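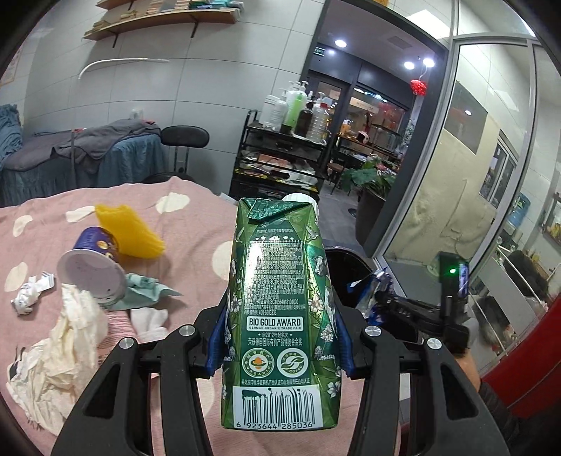

Ernura presses to stop in September as 83 jobs hang on licence talks

The regional newspaper Ernura will stop printing at the end of September unless its owner, the publishing company Dewulf, finds a buyer for the press hall in Mermont before that time. The company informed the staff in a meeting which began at 8.30 in the morning and lasted less than half an hour.

In total 83 persons work for the title, counting the newsroom, the advertising desk, the printers and the drivers. Dewulf said that it wishes to keep the website, but it did not say how many journalists would be needed for it. The staff council asked for this number three times during the meeting and did not receive it.

The difficulties started with Narnelance, the small radio station that belongs to the same group and shares a building with the newspaper. Its broadcasting licence ended in the spring, and the regional media office has until now given only a temporary permission to continue. Several large advertisers, who used to buy space in the newspaper and time on the radio in one contract, have not renewed. According to the company, the combined contracts were bringing in more than half of the advertising income of both.

The media office confirmed that the application of Narnelance is complete and is being studied. It did not wish to give a date for the decision. A spokeswoman said that the office looks only at the radio licence, and that the future of a printed newspaper is a matter for its owner.

Readers in the villages north of Mermont are perhaps the most worried. The mobile signal is weak in the valley, and many older subscribers have never opened the website. In one week, 1,054 people signed a letter which asks Dewulf to continue at least with a weekend edition. The letter was available on paper at the post office and at both bakeries, and it was delivered by hand to the reception of the company.

The journalists' union supports the idea of a weekend edition. It has proposed that the paper could be printed outside, at a plant 100 kilometres away, which already prints two other local titles. The union says that the journey by lorry at night is possible and that the cost would be lower than keeping the old press in Mermont, which needs a repair every few months. Dewulf answered that it has received the proposal and will read it.

For the printers, the outside solution brings little comfort. Some 30 of them would lose their work in either case, and most have been with the newspaper since they finished their training. The union asks for a fair payment for those who leave and for a place in the drivers' team for those who want to stay. The next talks between the union and the management are planned before the end of the month.

Until then, Ernura continues to appear every morning, with fewer pages than before. The television guide and the chess column have been taken out, while the death notices, the football results and the letters page stay. Subscribers who paid for the whole year will be informed by post about a refund if the printing stops.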